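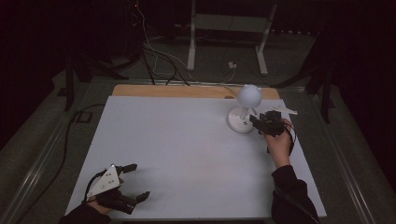
Slide 1. White stand with round head, on a white board.

Speaker notes - glare and contrast in small reading rooms
Speaker: Felista Kaijage. Slot is 40 minutes including questions. Keep to the order below.

Opening. Say who the talk is for: people who choose lamps, desks and wall paint for branch libraries and have no lighting engineer to ask. Thank Edin Babić for the Dremuvville measurements. Do not read out the agenda.

Slide 2. Terms.
Illuminance is the light arriving at a surface, in lux. Luminance is the light leaving it towards the eye. Most complaints in reading rooms concern the second, and most specifications mention only the first. Give the page example: black ink and white paper under the same lamp receive the same illuminance and differ greatly in luminance. Pause here, people write this down.

Slide 3. Two kinds of glare.
Disability glare reduces what the reader can see. Discomfort glare does not, but the reader moves seat or goes home. The two need separate treatment. A bare lamp at eye height usually causes both. A window behind the desk may cause only the second, depending on the sky.

Slide 4. The desk surface.

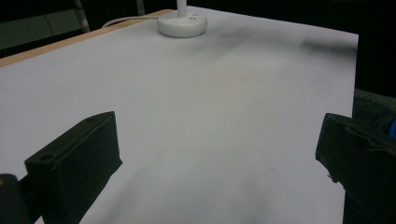
Slide 4. Pale matte surface, uneven light. Brighter towards the centre, duller at the corners.

Points to make:
A matte surface scatters light in many directions. A gloss surface sends a large share of it back at the mirror angle, so the reader sees an image of the lamp.
Matte does not mean even. A pale surface shows every change in the light falling on it.
A very pale desk also narrows the difference between desk and page. Some readers like this. Readers with low vision often do not, as the edge of the page is harder to find.

If asked about desk colour: mid-tone, matte, no strong pattern. Do not give a product name.

Slide 5. Dremuvville results.
Old layout had 10 desks in two rows under ceiling panels. Babić measured each desk at the centre and at the four corners, first at 9 am and again after dark. The after-dark set is the one on the slide. Explain that the daylight set was dropped from the chart for reasons of scale and is in the handout. The desks by the wall were the weakest, with the corners furthest from the panels well below the centre.
Change made: desk lamps with a deep shade, placed to the side opposite the writing hand. Ceiling panels dimmed but left on. Wall behind the desks repainted from dark green to off-white, at Rosine Texier's suggestion.

Slide 6. What the figures leave out.
Readers shift their books, lean over the page and cast their own shadow. The meter does none of this. Corner readings were taken with the chair empty.
Damian Baran will probably raise flicker. Answer: not measured, planned for October at Dullivard.

Slide 7. Handout and questions.
100 copies printed, on the table by the door. Leave slide 5 up during questions - it is the one they will want to see again.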